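Valum Furniture Care Notes

Valum is a set of short text notes on looking after, mending and storing household furniture. It was put together for repair cafes and lending libraries that want plain instructions they can print and hand out. The notes are in US English and are released as plain text files, one note per file.

Contents

There are 54 notes in this release. They are sorted into 4 folders:

chairs: wobbly joints, loose spindles, worn seats
tables: drop leaves, folding legs, water marks
stools: molded seats, screw-in legs, footrests
storage: shelves, drawers, hinges, runners

Each file starts with a title line, then a line for tools, then the steps. No note is longer than 70 lines. Photos are not part of the download.

File names

Names use lowercase letters and hyphens, with the folder name first, as in stools-loose-leg.txt. Older files used an underscore. Those were renamed in May, so links saved before then will need to be changed.

Where the notes come from

Most were written by Sipho Modise from bench records kept at the Fallutach repair cafe. The drawer and hinge notes came from the Oder tool library and were edited to match. Brand names were taken out, along with prices and anything that identified an owner. Where the two groups did the same job in different ways, both methods are kept and marked A and B. 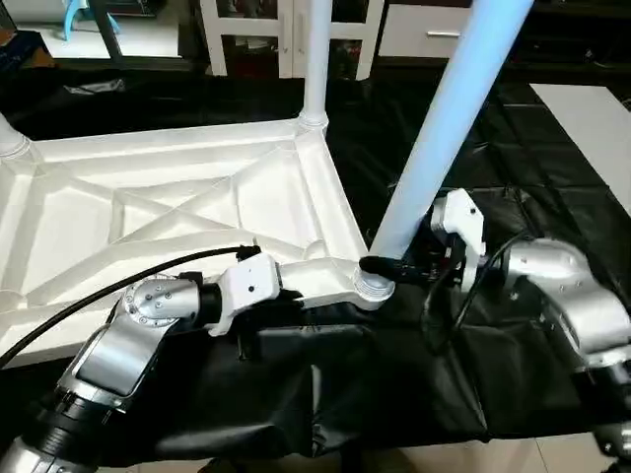 The stools folder was the hardest to write in a way that works for more than one design. Makers use different fittings and call them by different names, so the notes go by what a person can find by turning the piece over. "Socket" means the place in the corner where the leg goes in, round and threaded like the one holding the light-blue leg, and "rib" means a raised line across the underside, such as the ones that cross in an X. These two words are used the same way in the tables folder. "Foot" always means the floor end of a leg, including on pieces where the foot is a separate cap.

Known problems

stools-footrest.txt repeats step 7.
Two of the drawer notes give screw sizes in inches only.
The note on water marks assumes an oil finish. Do not use it on lacquer.
There is nothing on upholstery yet. Chamoun has a draft, but it needs a full edit before it can go in.

Using the notes

Copy, print and change them as you like. Please keep the title line and the name Valum somewhere on the page. If you translate a note, add the language code to the end of the file name.

They are general guidance and have not been checked against any maker's instructions. Do not rely on them for high chairs, cribs, step stools or anything else where a failed repair could cause a fall.

Corrections

Send the file name, the line and the new wording. Suggestions that change a method should say what kind of furniture it was tried on. Spelling fixes can be sent in one batch.

Last updated May 2020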